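This site uses cookies to remember your preferences. By continuing to browse, you accept their use.

Filed under: Teaching > Robotics Laboratory > Handouts

Comparing Grippers for Bin Picking: Notes for the Second Practical

Students will compare two end effectors on the same arm: the Bradgate suction tool and the Clerville two-finger gripper. The practical is assessed on the quality of the record kept and on the reasoning in the written report. A high success rate does not in itself earn marks.

1. Preparation

Read the Carninton laboratory rules before attending. Each group must bring a printed trial sheet. The arm may be moved only when a demonstrator is present, and the handheld controller must remain within reach of one member of the group at all times.

2. Procedure

Each group carries out 40 attempts with each tool. The objects are to be placed in the bin again after every tenth attempt, using the layouts printed on the trial sheet. An attempt begins when the arm leaves its rest position and ends when the object is released or dropped. The time limit is 36 seconds — an attempt which exceeds it is entered as a failure.

Approach the object from directly overhead in the first half of the trials. In the second half, the wrist may be turned by up to 90 degrees. Record the angle chosen.

3. Sources of error

Suction depends on a good seal. Creased foil, thin film and studded surfaces are all likely to let air in, and a cup which holds a flat box firmly may fail on a soft packet of the same weight. Fingers need clear space on both sides of the object, so items lying close to a wall present a different difficulty. The cables on the wrist should be checked before each change of angle.

Failures should be sorted by cause: no contact, contact without grip, or loss during the lift. Groups in June often combined the last two, and their results could not be compared.

4. Report

The report should not exceed 2000 words. It is due at noon on 3 November 2023. Reference should be made to Durán's notes on contact and friction, issued with the first practical.

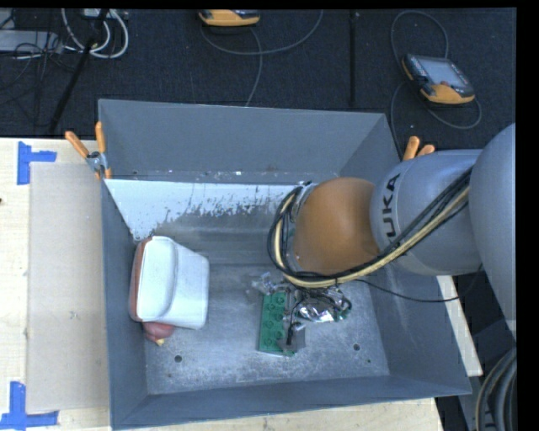
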